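Galeck Opens Gripper Comparison Bench at Levitz Test Hall
November | By the Galeck Press Office

LEVITZ – Galeck has begun side-by-side trials of multi-fingered robotic hands and the wrist cameras that go with them. The work is being done with Wodia, which supplies the controllers, and covers 32 household and office items. Each hand will make 756 recorded grasps before results are compared.

Two controller settings are under test. One closes all fingers at the same speed. The other lets each finger stop by itself when it meets resistance. Flat, rigid items such as laptops are on the list, as they give a hand very little edge to hold.

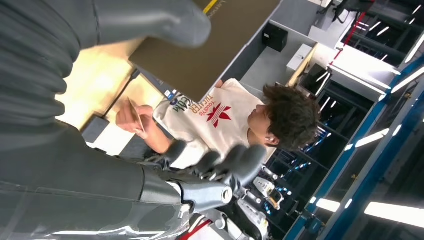 A robotic hand at the upper edge of a tilted Lenovo laptop during bench work, seen from a wrist camera.

Wrist camera views are saved with every grasp – missed ones included – so that reviewers can check finger placement against the force log. Lighting in the hall is left as it is during working hours.

Galeck will share the grasp logs with partners under the project name Montoya. Requests for access are reviewed every Friday.

Contact: Galeck Press Office, Levitz | © Galeck. All rights reserved. | Back to top

Comments (3)

benchrat: Will the force logs be raw or filtered? We need raw.

T_servo: Flat stuff is where our hand fails too. Please publish the misses.

lowpayload: Any plans to test with gloves on the fingers?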